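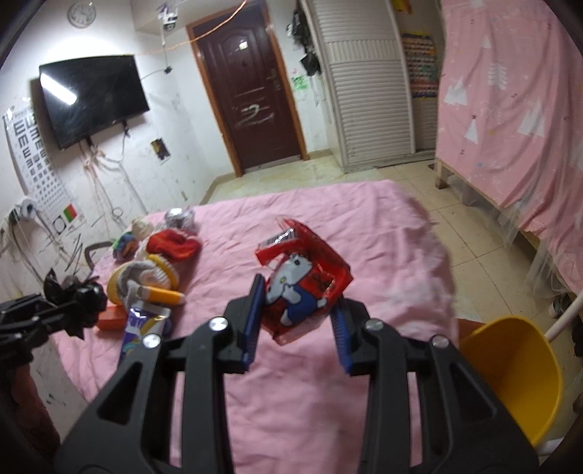 Irnia Hand Kit: README and data card

Covers the kit as shipped in the August box, and the Serkbridge Tidy recordings that come with it. If your box has a gray lid you have the older kit, and most of the hardware section will annoy you. Write to us and we'll send the old file.

What you bought

A pair of hand-held grippers, one for each hand, and a download key for a set of recordings made with the same model. You hold the grippers and do ordinary housework with them. The recordings are used to train a robot arm to do the housework later, more slowly.

The jaws are black with ribbed blue pads on the inner faces. The pads are the part you'll be replacing. Everything else has outlived our patience in testing.

In the box

Left gripper and right gripper (labeled inside the handle, where you won't look)
Spare pads
Hex key
Charging lead
A card with your download key
A sticker

Setting up

Charge both grippers until the handle light stops blinking. Switch on the left one first. The right one looks for the left one when it wakes up and sulks if it can't find it. Squeeze both handles fully closed, then let them open fully. That's the calibration. Do it every time you switch on, including the times you are sure you don't need to.

Recording starts with a long press on either handle and stops with another. There is no pause. We had a pause in the first version and people used it to scratch their noses, then forgot, and sent us files of the ceiling.

If the linkage feels gritty, wipe it. Do not oil it. Anneliese Seidel oiled hers and the pads let go of everything for a week, including a jar of plum jam.

The recordings

Name: Serkbridge Tidy
Episodes: 871
Clips held back for testing: 300
Recorded in: lived-in bedrooms and living rooms
Tasks: pick up, sort, put in a bin, move from one surface to another
Hands: 2 in every episode
Labels: one written line per episode

The rooms are real rooms. We asked people to leave them as they were, and they did. A typical bedroom episode has a wrinkled sheet with snack packets, soft cloth things and a tube or two on it, a bin nearby, and a good deal on the walls that has no bearing on the task. Leave the walls in when you train. A model that has only ever seen blank white paint gets very confused by a clock.

Shiny packaging is over-represented. Crinkled plastic is hard for cameras, since glare eats the printing, and it's hard for grippers because it changes shape when squeezed. It is also what's lying around in most homes, so we kept all of it.

Labels were written by Ida Haberkorn and a colleague, who did not agree on what counts as a "bag." You will find "bag," "packet," "wrapper" and, in episode 3314, "crinkly thing." Episode numbers run well past the episode count. We threw a lot away and never renumbered.

Known problems

Pads pick up lint. Pink lint shows worst.
Thin flat items on soft bedding often take more than one try. Failed tries are left in and not marked. We meant to mark them.
Fast wrist turns blur the picture. Slow down. You are supposed to be teaching a machine, and it has less experience than you.
The Hellwig wrist mount fits. The Tusach one is sold as compatible and fits in the sense that a foot fits in a mailbox.
The handle is sized for a medium hand. Small hands tire after an hour. Large hands complain sooner but carry on.

What it's good for

Training and testing two-handed pick-and-place on household clutter. Trying out grip ideas before you pay for an arm. We would not use it for anything hot, anything sharp, food that isn't wrapped, or pets. The recordings include no cooking and no stairs.

Privacy

Faces are blurred before release. Arms are not, so you will see the odd forearm. Anyone who recorded for us can have their episodes pulled by writing in, and we will then send you a list of numbers to delete. Please delete them.

Returns and repairs

Pads are covered for wear. Handles are covered unless they have been in a dishwasher, and we can tell. Send both grippers even if only one is broken, as they are paired at the bench and the good one is no use to us alone. Include the hex key if you still have it.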